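Grey (colour)

Grey is a colour between black and white. It is called neutral or achromatic, meaning that it has no hue of its own. The spelling with an "e" is usual in Britain, while "gray" is more common in the United States.

Mixing

Painters make grey by mixing black with white, or by mixing two opposite colours such as blue and orange. Greys that lean towards blue are called cool and those that lean towards yellow or red are called warm. On a screen, grey appears when red, green and blue light are set to the same level. A setting of 30 per cent gives a dark grey, and 100 per cent gives white.

As a background

Plain grey is widely used behind objects and in computer graphics.

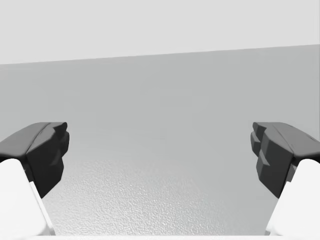
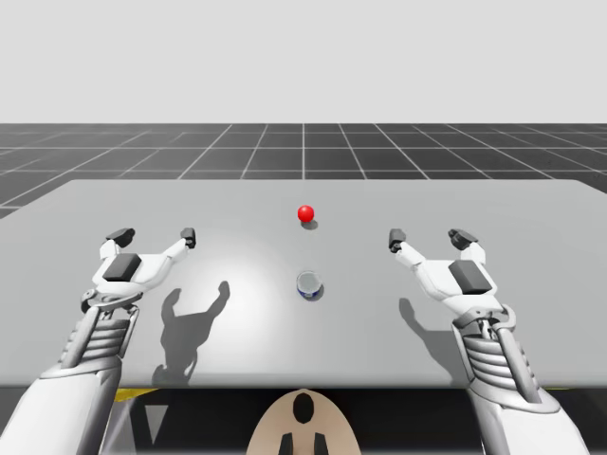
Computer-rendered views with grey surroundings

The eye judges a colour partly by what lies next to it. A strip of mid grey looks lighter on black than on white, an effect known as simultaneous contrast. For this reason many print rooms and paint shops have grey walls.

In trade

Paint makers sell grey under many names. The Vikden colour card lists 133 greys, of which 70 are meant for outdoor use. Its best known shade, Piruston, was mixed by Nii Nartey for harbour railings and later sold for front doors.

See also

Achromatic colours
Slate grey
Silver (colour)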